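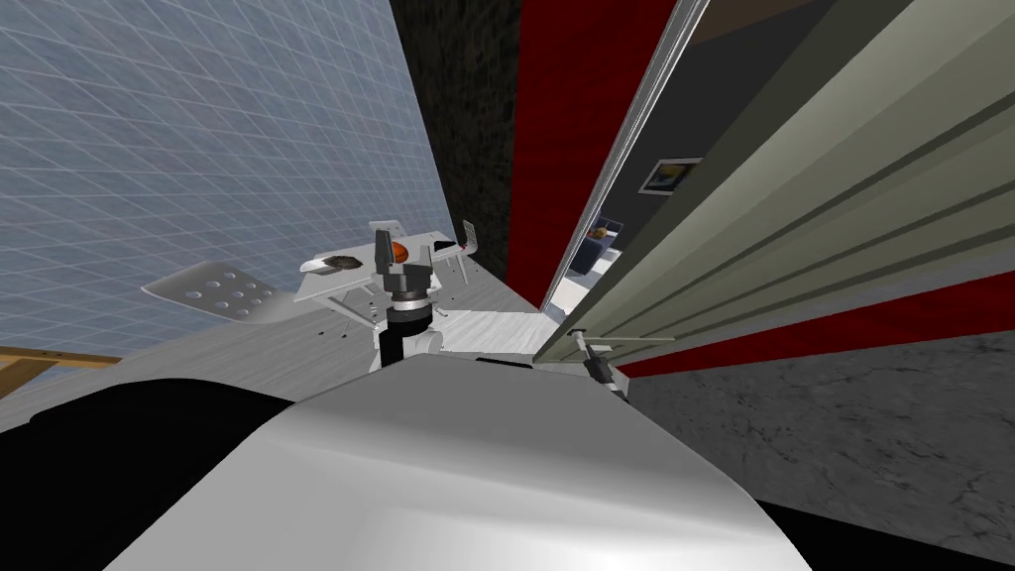

Clisdale has published a code of practice for household robots that are trained and tested in simulation before they are sent into real homes. The guidance, which runs to 20 pages, sets out what a virtual room should contain and how results should be reported. It asks developers to avoid bare test spaces and to build in awkward details – a small orange object at a two-fingered gripper, a table with a bowl and a perforated plate on it, an open door with a chair in the room beyond. Tiled walls and mottled floors also count towards the required mix of surfaces.

We use cookies to improve your visit. By continuing to browse you accept our cookie policy. Accept | Manage settings

Under the code, each task must be run at least 100 times, with failed attempts logged alongside successful ones. Results from simulation must be labelled as such in any sales material.

Dakton, which makes gripping arms, and the software firm Woldemariam have both signed up. Filtgate said it backed the aims but wanted longer to convert its library of 2,000 test rooms – 934 of them do not yet meet the new rules on doors and lighting.

The code is voluntary and takes effect in December.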